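How to plan a budget for a hand-held gripper station

By Giorgia Serra

In May I had to prepare the purchase list for our first station where people record tasks with hand-held grippers. I had bought lab equipment before, but never this kind, and my first list was wrong in several places. I write down the steps as I would do them now, so that you can copy the order and change the amounts.

Step 1. Decide the tasks before you ask for prices

Write the tasks on one page. For each task, write the thickest and the thinnest object that the gripper must hold. Suppliers talk first about opening width, but for a household task the thin objects make more trouble. A smooth narrow rod needs pads which are soft and meet evenly. 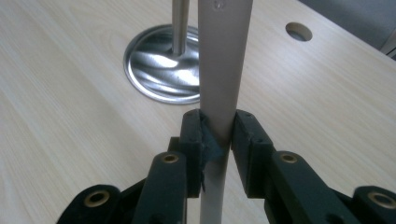

Holding a slender rod between the two finger pads. Some of the padding shows at the left.

Send this page to the suppliers together with your request. I sent mine to Piradico and to Orside, and the two offers came back easy to compare. Without the page, each supplier will choose its own configuration and you will compare different things.

Step 2. Separate the gripper from its consumables

The gripper is paid one time. The pads are paid again and again, and in my first list they were not there at all. Make a separate line for:

Finger pads, or foam and tape if you cut your own
Small screws for the fingers
Spare links and bushings
Cables

For our first order we took 2 grippers and 50 pads. This line cost us 453 euros with shipping, and I was glad that it had its own number, as the finance office asked for it immediately. Ask the supplier if pads can be bought without the finger. With some models you must replace the complete finger, and then the yearly cost is very different.

Look at the pads at the end of each working day and write the date when you change one. After 8 weeks you will have a replacement rate of your own, and you can stop using the one from the catalog.
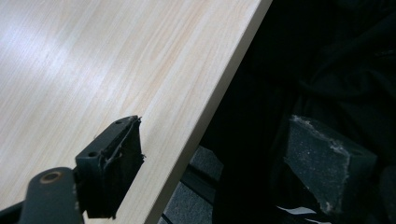 Fingers on the two sides of a board edge. The top edge of the left pad is ragged.

Step 3. Budget the table and what stands around it

My colleague Tipene Wihongi planned the same kind of station for the Harawira site, and his furniture line was bigger than his gripper line. I did not believe it until I made my own addition. Include the table, the rails, the stands, the curtains, the floor marking and the time of the person who mounts everything.

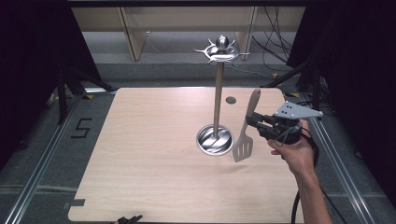
Task objects should have their own line too, and it is the cheapest one in the plan. Buy them in a normal kitchen shop and keep the receipts together. For a utensil task you need the complete set, so a stand with a hook carousel and also the things that hang from it, such as a slotted turner with a wooden handle. Order two of each object at the same time, if you can. When a model goes out of production in the middle of your recordings, you must start with a different one and your data is mixed. Check also that a shiny metal base is acceptable for your cameras before you buy many.

Step 4. Leave a reserve and fix a review date

I keep ten percent of the total without a name. In our case it went to longer cables and to a second delivery from Modthorpe, who supplied the rails. Put in the plan the date when you will look at the numbers again. Mine is 2nd August, and I will correct the pad line first.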